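Wogan Prospect: Technical Working Group Minutes

3 min read

October meeting, 9:30 a.m., Ciltstead office
Present: Prakash Mudaliar (chair), Gwawr Jenkins, Zinhle Mkhize, Urho Honkanen (by phone)
Apologies: Renu Saxena

1. Previous minutes
Accepted with one correction. The hole listed as WG-14 in item 3 should read WG-41.

2. Drilling
Jenkins reported 3452 m of core drilled to date against a program total of 3739 m. Two holes remain on the eastern fence. Core recovery in the upper weathered zone is still below target. The contractor will change to shorter runs above the base of oxidation.

3. Assays
Mkhize reported 411 samples sent to the lab, with results back for 319. One blank in the second batch returned copper above the accepted limit. The lab has been asked to rerun that blank and the five samples on either side of it. No results from the batch will be loaded until the rerun is in.

4. Density
Honkanen asked that vuggy core be wax-coated before weighing. Agreed. Earlier readings on uncoated vuggy pieces are to be flagged in the database and left out of the block model.

5. Rurkari option
Deferred. The title search is incomplete.

6. Actions
Jenkins: revised collar survey for the eastern fence.
Mkhize: lab rerun, updated control charts.
Mudaliar: rig standby terms with Clitach.

Closed 11:10 a.m.

Contact | Copyright Wogan Technical Working Group | Back to top

Reader comments

G. Jenkins: Item 2, the shorter runs apply to both remaining holes.

R. Saxena: Could the density flag have its own column? The comments field does not export.

Z. Mkhize: Yes, I will add one with the next database update.
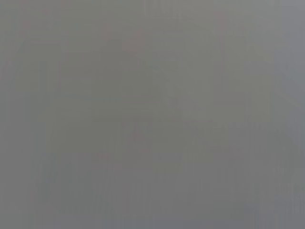
Related minutes

Wogan: core logging codes and sample intervals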